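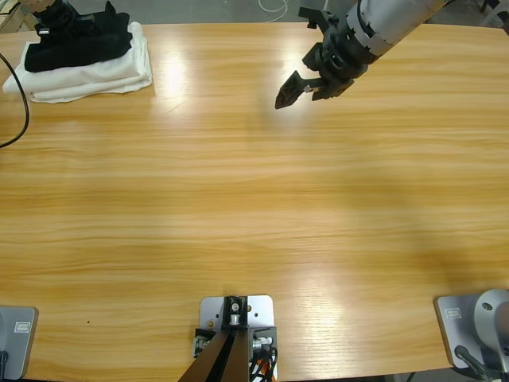
It still feels slow to a folder on the late shift, who told me so before I had my coat off. One of the others said slow was fine by her, as long as it stayed on the plain stuff.

Guvham has been a linen and workwear laundry since 1938. The arms came in June, in a project called Onton, and they fold at a table near the packing end. The shift lead agreed to talk during her break.

"We had 22 folders when it was announced," she said. "We've got 22 now. What's changed is where they stand."

Eight of them take turns at the new table. They set out the cloths, put right whatever comes out crooked and mark down the reason. The rest are on the old benches or have moved to repairs.

I asked whether people had been worried. "Of course. Some still are. They were told no jobs would go this year, and they asked about next year, and they didn't get much of an answer."

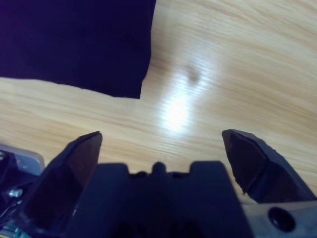
Dark cloth is what she gets asked about most. "Aprons, black or navy. A person feels for the hem without looking. With the arms we've had to think about how we lay things down, and we never used to think about it at all."

Her own shoulders are better, she said, but she misses the talk at the benches. At the new table you stand one at a time. She has asked for the stints to be shorter.

On pay, she was brief. Those trained on the arms get the same rate as before. "They're doing two jobs, folding and minding. I've put that in writing."

Then the bell went for the end of the break and she went back to the floor.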